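Zwischen Kirchenhall und Kassettenrauschen

Wer Albertina Mendes nur von ihren Clubnächten kennt, wird beim ersten Stück ihres neuen Albums erst einmal auf die Anzeige schauen. Läuft da schon was? Ja, und wie! Ein einzelner Orgelton schwillt an, darunter knistert ein altes Tapedeck, und erst nach fast fünf Minuten setzt die Bassdrum ein. »Noltari« heißt die Platte, erschienen ist sie bei Bimano, und sie gehört für mich zum Schönsten, was die elektronische Musik in diesem Jahr hervorgebracht hat. 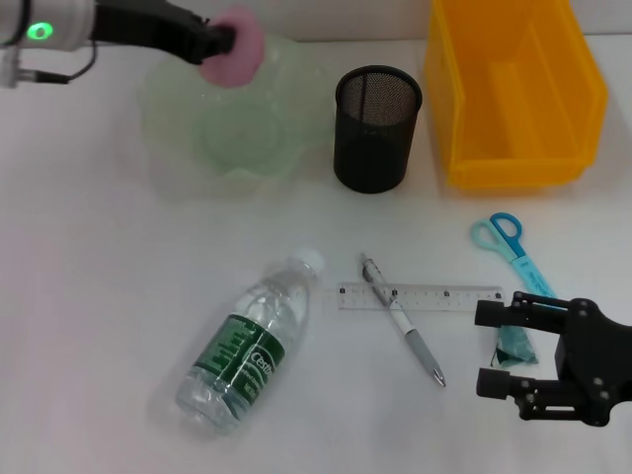

Woher stammt dieser Orgelklang?

Aus einer Dorfkirche, deren Instrument im Kern auf das Jahr 1594 zurückgeht. Mendes hat dort im Januar zehn Nächte lang aufgenommen, mit klammen Fingern und zwei Mikrofonen, und ist mit rund 300 Schnipseln nach Hause gefahren: Pfeifen, Blasebalg, knarrende Registerzüge, einmal sogar der Regen auf dem Dach.

Sortiert hat sie das Material gemeinsam mit Kastriot Trajkovski, der die Platte auch gemischt hat. Man hört seine Handschrift vor allem in den Tiefen. In »Pemham« schiebt sich der Bass so weich unter die Akkorde, dass man ihn eher im Magen spürt als im Ohr (bitte nicht über Laptoplautsprecher hören, es wäre ein Jammer).

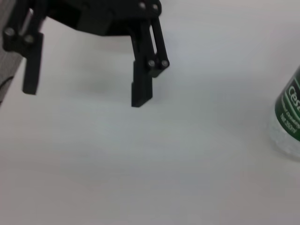
Mein Lieblingsstück kommt trotzdem erst danach. »Nwosu« beginnt als trockener, beinahe störrischer Groove, dann öffnet sich ein Filter, und plötzlich steht die ganze Kirche im Raum – was für ein Moment! Trajkovski wollte die Stelle kürzen. »Ich habe ihm die Maus weggenommen«, erzählt Mendes und lacht.

Live spielt sie das Album am 8.6.23 zum ersten Mal komplett, ohne Orgel, dafür mit Sampler, Bandmaschine und einem Federhall, den sie selbst zusammengelötet hat. Ich stehe vorne links.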